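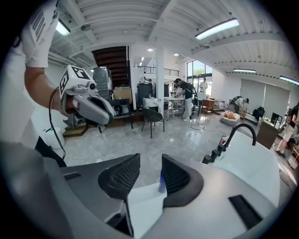

A two-gripper session next to the bathtub, with other work going on across the room.

The Long Way to Teach a Robot to Tidy Up
June 2022

Rongrong Zheng has spent a good part of her working life squeezing things. Cups, sponges, the corners of towels, a rubber duck that she describes as "a nightmare, mechanically speaking." At Praltesa, where she runs demonstration work, the squeezing is done with a gripper held in the hand, and a robot is supposed to learn from it later.

"My mother asked what I do all day," she says. "I told her I pick things up and put them down. She said she did that for three children and no one gave her a lab."

The lab has a staircase, a bathtub and a pet bed with an orange cushion in it. Zheng wanted a room with too many things in it. Her earlier job was at Gerker, where she drove a robot arm from a desk with a pair of joysticks, and where the test table held one block.

"It was a very nice block," she says. "I could have picked it out of a lineup."

She doesn't run down remote control, exactly. With the joysticks, she says, you find out right away what the arm can't reach, and everything you record is something the robot has already done. The trouble was her pace. Folding one dish towel took her 23 minutes on her first try, and she remembers it as the longest relationship she had that year.

"You see the towel through a camera. You feel nothing. You push the stick, wait, and the arm does something that resembles what you wanted, the way a cousin resembles you. After an hour I would go to the kitchen and be amazed by my own hands."

With the handheld tool the person is back in the room. You hold the gripper, close the fingers on the object, and the lens on the front takes in more or less what the robot's own wrist camera would. The cube of black-and-white markers on top helps work out where the gripper was at each moment. Zheng says new people learn to use it in 30 minutes and then need another week to stop using it like a person.

What does that mean?

"People cheat. They don't know they're cheating. They nudge the object with an elbow. They look at it from above, decide what to do, and then the gripper goes in blind. The robot has no elbow to nudge with and it didn't get to look from above. So I stand there saying, would the camera have seen that? I'm very popular."

Her team did 159 demonstrations of one household task in June before she was ready to train anything on them. She threw out 64. Some had bad tracking, a few had a hand in front of the lens, and in one the demonstrator could be heard finishing a sandwich.

"The sandwich one was good data, motion-wise. I threw it out on principle."

Two grippers make it harder. One hand waits for the other, and people are polite about it in ways that don't help. They hover. They hand an object across with a little flourish. A model called Shao, the team's current one, picked up the hovering before it picked up anything useful.

"It would go up to the thing and hang there, like someone at a party deciding whether to interrupt. I watched it and thought, oh no, that's me. That's my hover."

She retrained it on demonstrations from Jovavness, a partner shop whose people she calls "brisk to the point of rude." The hover mostly went away. Shao now lets go of things a bit too early, and she has started a separate folder for that.

Asked whether she would want one of these robots at home, Zheng thinks for a while.

"To do what? I'd have to show it where everything goes," she says. "I don't know where everything goes."

She still has the dish towel from Gerker. It's in a drawer at home, unfolded.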